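Lendasholm Grassroots Drift Series
Progress report to Trusach, 29th October

The September round went ahead at Lendasholm with 40 drivers entered, up from the spring round. Eight of them were first-timers using the supported entry your grant pays for. Rutilio Cisneros ran the novice briefing and rode along in practice. Two cars dropped out with gearbox trouble and one with a split radiator hose.

Spectator numbers were roughly 200, lower than we had planned for. It rained until lunch and qualifying started late.

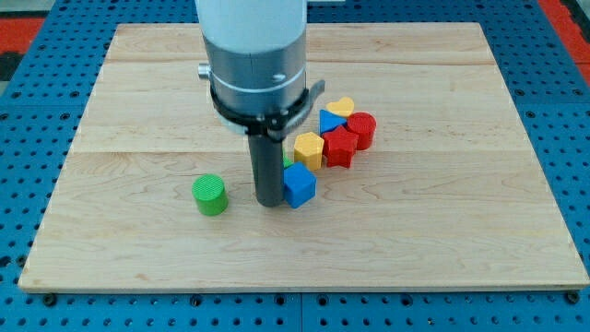 Judging was the main complaint. Drivers wanted to know why they had lost marks on line and angle, and the sheets did not say. Hajnalka Hegyi has rewritten the score sheet and will try it at the next practice day.

The tyre budget is 80 per cent spent. Heriberto Salinas is asking Guvlow for a price on part-worn sets. We still need a second recovery truck and a signed noise agreement with the circuit before we can fix the date of the final round.

Zoila Cuadros
Series coordinator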